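Lindalva Peixoto wrote:
> Flashed the February build of Pruvo on my Cumar tablet. It boots to
> the logo and sits there. Recovery still works. Did I miss a step?

Most likely the old data partition. Builds before 1,377 used a different encryption format, and the new kernel will not mount it. Boot to recovery, format data (a plain wipe is not enough), then flash the build again. 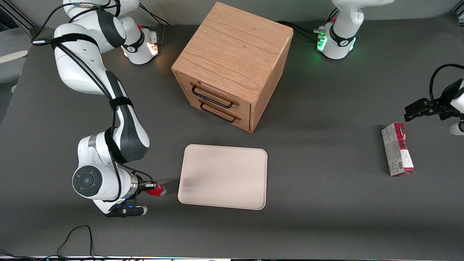

Does the add-on package have to go on before the first boot?
Flash it in the same recovery session, right after the build. Added later, it leaves the setup wizard without permissions and you have to format again.

First boot takes some 9 minutes — leave it alone until then. If it still hangs, send me the recovery log.

Emerson Bittencourt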